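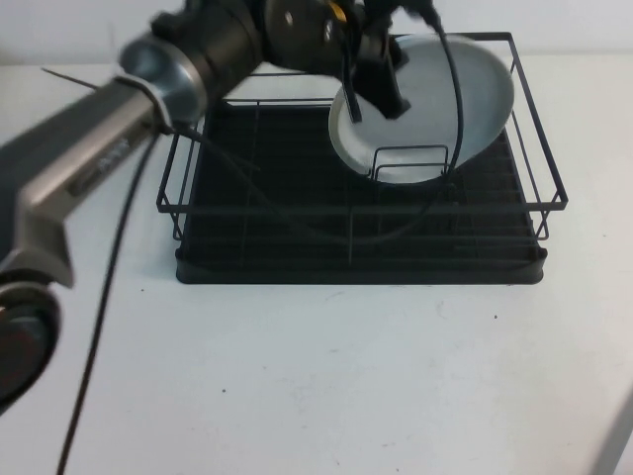 Photo: Tiago Caldeira

Svenja Pfister had the kettle on before I'd found somewhere to put my coat. She has been making plates for a living since she quit her office job, and she talks the way she works, fast and with both hands going.

"I started with mugs, like everybody," she told me. "Then my sister asked for dinner plates and I ruined the whole first batch. Every one of them warped!"

She sells under the name Rokitz now, mostly to small restaurants. Last year that came to 405 pieces, all from one kiln in a garage (it's a nice garage, but still). I asked whether she ever gets bored of it. She laughed at me.

"Ask me in February, when the clay is freezing and my fingers won't bend. Then I'm bored. The rest of the time I'm just behind."

What I really wanted to know was what she eats off at home. I had pictured shelves and shelves of her own work, and no, it's the seconds, the ones with a drip in the glaze or a foot that wobbles. Her favorite has a thumbprint on the back.

"I can't sell it and I love it. My husband wants matching plates. He can buy them himself."

We got onto prices, which she hates discussing. A big serving platter is $166, and people at markets do sometimes pick one up, turn it over and put it down very gently. "I used to apologize," she said. "Now I ask them what they're cooking."

She's teaching two evening classes this fall and both are full. I'm on the waiting list.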